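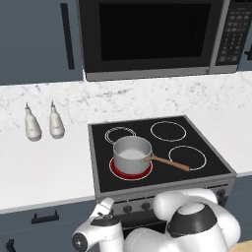 **TELEOPERATION**

## Kitchen tasks move to the simulator for the first round

Operators on the Handport project have started recording their kitchen demonstrations in simulation, and the first set of stove tasks is now open to everyone who has finished the induction. The real kitchen at Gilani stays in use for drawers and cupboards until the end of the spring. Anything involving the hob is done on screen for now.

The task list was drawn up by Mitsuko Hirose and Noman Hashmi in January. It starts with the saucepan: reach it, take hold of the handle, lift it off the burner and put it down on the worktop. Later entries deal with the control knobs and the microwave door. Each one is recorded by a person driving the arm with the hand controller, from the starting position to the moment the task is marked as done. The recordings are then used to train the policy, which has to do the same job without anyone driving.

The target for this round is 1000 accepted demonstrations across 7 tasks. Before Christmas we had talked about 3000, but Noman's view is that a smaller set with fewer bad grasps will teach us more, and we can always add to it. Every operator should do at least 100 before asking to be moved to a different task. It takes that long for most people to settle into a steady way of driving, and the early recordings tend to be full of stops and corrections.

### What counts as a good demonstration

Lucimara Godoy is checking the recordings as they come in. She has asked for the following to be passed on.

- Go for the wooden handle. Gripping the rim of the pan is quicker, but it will be rejected.
- Lift before you move sideways. Dragging the pan across the glass is rejected too, even if it ends up in the right place.
- Small corrections are fine and should be left in. The policy needs to see how a person recovers from being slightly off.
- Long pauses are a problem. If you need to think, stop the recording and start again.
- Put the pan down and open the gripper fully. Several of the first recordings end with the handle still held.

She has also noticed that nearly everyone approaches from the same side. The starting position of the arm is shifted a little each time, so please let your route change with it and don't swing back to the path you know.

The pan itself will also be moved between burners. The handle changes direction as well, and in the version where it points towards the wall the wrist has very little room. Karthikeyan D'Souza has driven that one more than anybody and suggests coming in high, turning the wrist early and lowering straight down. He will sit with anyone who would like to watch him do it.

### Changes to the controller

The new Etent release went on to all the stations last week. The main difference is that turning your hand now turns the wrist at half speed when the lower button is held. Use this for the last part of the approach. The old setting, where the button froze the arm completely, has moved to the menu.

The delay some of you reported at the two stations by the window was caused by the display settings and has been put right. If the arm still seems to lag behind your hand, write down the station and the time and send them to Armindo Amaral. Please don't try to drive through it. A recording made with a lag looks normal on playback, but the hand movements and the arm movements don't line up, and we have had to throw several away for that reason.

There is still no sense of touch through the controller. You have to judge contact by eye, and the default view is not the best one for it. Switching to the wrist view just before you close the gripper helps a good deal. Both views are saved whichever you are looking at, so it makes no difference to the data.

### After this round

Once the pan tasks are accepted, Mitsuko will train on them and run the result in the simulator against layouts the operators haven't driven. If it does well enough, the same policy will be tried on the real arm at Gilani, with a cold hob and someone at the stop button. She doesn't want to put a date on that yet.

We have been asked whether the people working on Prinora can use the same recordings. They can, although their arm has a different reach and some of the paths will need to be redone. Karthikeyan is looking at which ones.

Operators who haven't done the induction can book it through Armindo. It takes a morning and covers the controller, the recording software and how to name and hand in your files. Stations are free most afternoons. Bring your own glasses if you need them for screen work, as the chairs are fixed and some people find the monitors too far back.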